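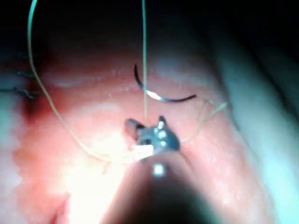 *Curved needle and instrument tip, suturing under way*

**Gap bill, time off and a dog — what do I sort before a day surgery?**

posted by **dougal_m** in Health & Money > Hospital admin

Hi all. Booked for a day procedure at Gidum in March, small thing, one cut and some stitches, surgeon not fussed so neither am I. It's the paperwork doing my head in. Live out past Loltham on my own, 5 acres, one kelpie cross (Muli), casual job at the produce store so no sick leave to speak of.

Where I'm up to:

- Private cover is with Zatero, bronze something. Excess is $2,000 which I'd forgotten I ticked to get the premium down. Idiot.
- Surgeon's rooms sent a quote with a gap of $836. Anaesthetist hasn't sent anything.
- Hospital wants the excess paid before admission. Is that normal??
- Form says a "responsible adult" has to drive me home and stay overnight. Neighbour can drive, can't stay.
- No lifting for 21 days. I carry feed bags for a living.

So — can I ask for the anaesthetist's quote in writing before the day, or do you just cop whatever turns up? And am I better off going public and waiting? GP says it's not urgent. Also what do people do about the overnight thing when they live alone. Can't be the only one.

Cheers, Dougal Matheson

---

**parrotfish** wrote:

Right, did this last year, different bit of me but same run-around.

Anaesthetist: yes, ask. It's called informed financial consent and they should give you the estimate before, in writing, unless it's an emergency. Ring the surgeon's rooms, ask who the anaesthetist is on the list that day, then ring *them*. Have your item numbers handy, they're on the surgeon's quote. Mine didn't send a thing untill I rang, then it was in my inbox by lunch.
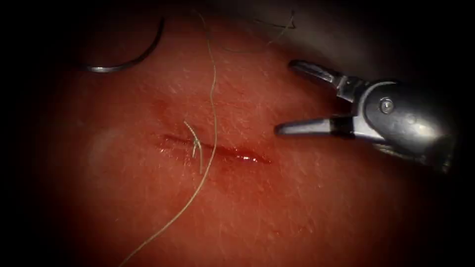

While you're on the phone ask if they do no-gap or known-gap with Zatero. Some will if you ask, some won't. Costs you one call. If the answer's no you can ask the surgeon whether they work with anyone else who does, bit awkward but they get asked all the time.

Excess before admission, yep, normal. Card at the desk or over the phone the day before. Check whether your excess is per admission or per year though. If you've already been in this membership year you might have paid part of it. And check bronze even covers the thing!! Get the item numbers, ring Zatero, get them to say covered or not covered, write down the name and the time of the call. Do not rely on the app.

Then add it up. Excess plus surgeon's gap plus anaesthetist plus whatever pathology charges if they send something off. If you're paying nearly all of it out of pocket anyway, going public starts to look ok for something non-urgent. Ask your GP to put in the public referral now. You can sit on the list while you think and pull out later.

Bring to the hospital:

- Medicare card, fund card, photo ID
- list of meds, incl. fish oil and that sort of thing
- loose trackies, slip-on shoes
- phone charger with a long cord
- something to read, you'll wait hours

Don't bring your watch or ring. Eat dinner properly the night before and then stick to the fasting times they give you, even water. Bloke in the chair next to me had a milky coffee on the way in and got sent home.

---

**Jude_of_the_hill** wrote:

agree w most of above. On the overnight thing — they do mean it. They'll ask for the person's name and number at check-in and if you haven't got one they can cancel you on the spot. It's the anaesthetic, you're not meant to be alone or making decisions, also no driving for 24 hrs and no signing anything.

Options if your neighbour can't stay:

**Stay at theirs.** Doesn't have to be your house. Couch is fine.

**Ask the hospital for a night in.** Ring pre-admission, say you live alone and how far out. Sometimes they can keep you. Ask Zatero what that does to the cost first.

**Motel in Gidum with a mate.** What I did. Twin room, takeaway, cricket on the telly.

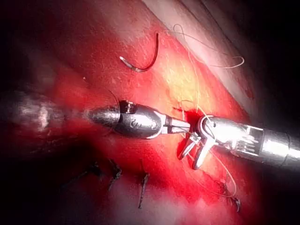

**Paid carer overnight.** Exists, not cheap, council office at Loltham had a list on a sheet of paper when I asked. Might be old by now.

Work — tell your boss early and ask about light duties. Get the surgeon to write an actual weight limit on the certificate, in kilos. "No heavy lifting" means nothing to a bloke running a produce store. You could do the till, invoices, phones. If you've got income protection tucked inside your super have a look, but there's usually a waiting period longer than three weeks so don't get your hopes up. Centrelink might be worth a call too if you'll have no hours at all, do it before not after, you know what the hold music's like.

Dog. Mine went to kennels for four nights and it was the best money of the lot. If Muli's a puller don't walk him until you've been cleared. Same goes for hoses, gates that need a shove, the mower pull cord. Fill the troughs and move the feed into small buckets the weekend before. Cook some stuff and freeze it. Put things you use on the bench and not down low, bending is a pain.
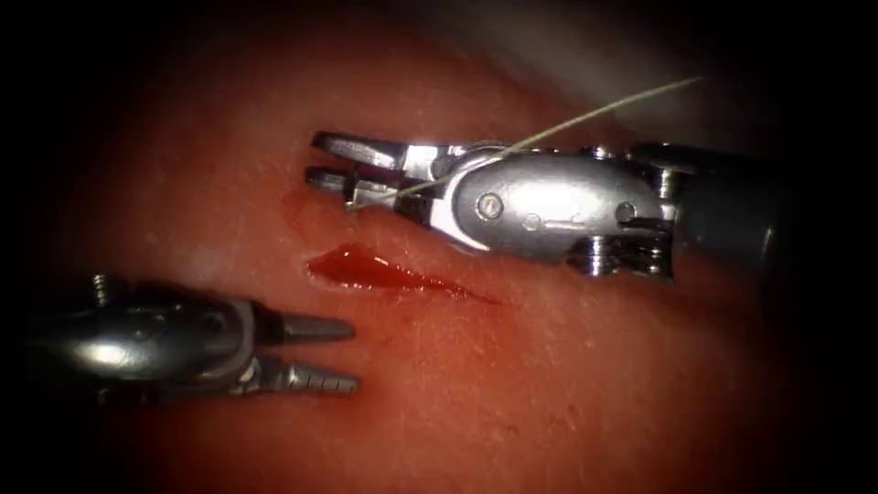
*Short incision, an instrument either side*

---

**tankwater** wrote:

Just go public mate. Waited five months, cost me parking. Although I had the Tuesday list and got bumped once so factor that in

---

**dougal_m** wrote:

Legends, thank you. Rang this arvo. Anaesthetist is emailing a quote, Zatero says covered (got her name and wrote down 3.40pm). Excess is per year and I haven't touched it so it's the full whack. GP's putting the public referal in as well and I'll decide when I see all the numbers on one page.

Neighbour's happy for me to have her spare room, hadn't even thought to ask. Muli can come too if he leaves the chooks alone — he won't, so kennels. Jude, is the one you used the place on the Gidum road or the other side of Loltham?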